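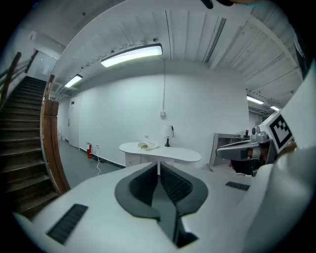 When should a hand-held gripper be checked before recording? At the start of every session, and again after any drop, even a short one.

Roald Söderlund wrote most of the house rules at Gellmont. Two pages. It used to be 61, he says, and people skipped it.

"Read the two pages. Sign. Then you can pick up the tools."

First rule is the finger pads. Look for tears, look for grit in the ribs. "A worn pad changes the grip and the data won't tell you." Second, the marker – flat, clean, no tape over the corners. Third, cables off the walking path. He is strict about that one, and about stairs. No recording on steps, ever, both hands are full.

What about bad takes? Keep them, he says, but label them. Vevine, the project he came from, threw out 109 takes in February and then coudn't say why. "Write the reason down the same day. One line is fine."

He wants a shared standard but isn't holding his breath. Every lab has it's own form. Some have none.

And breaks? Short ones, often. "Wrists go first – then attention. I stop people who say they're fine."

The next version of the rules is due after the Plesisum trial. Still two pages, he hopes.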